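Cultside work diary, July

Back at the Brelville apartment by nine. The job was the same as last time, putting small household things into the black box by hand, with one gripper in each hand. I did 6 warm-up runs before saving any, mostly to get my wrists used to the weight again.

Kamath wants more packets in the set. We have plenty of cups and blocks, and the policy is fine with those, but anything flat and shiny it tends to push across the table. I spent the morning on medicine sachets. I come in low with the jaws open, straddle the packet, and close slowly. If I rush, the demonstration is no good to anyone, so I threw out 4 and did them over.

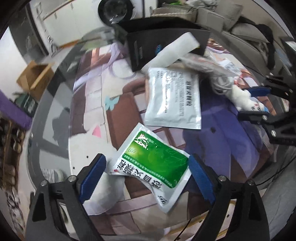 Left gripper at the plush toy, right one over the green 999 sachet. Wrong way around, see below.

I need to fix that caption. The plush is at the right side of the table and the sachet is under the other gripper, the one with the blue pads on either side of it. I will leave the line in so I remember to check the labels before I upload.

After lunch I moved on to the soft toy. It is easy to grab and hard to let go of cleanly. 3 of the runs ended with a bad release and I marked them that way.

The total on the sheet is now 3,687. Lalholm asked for the files tonight, so the upload is running while I write this. Tomorrow I want to try the sachets face down, and I need to charge the spare batteries.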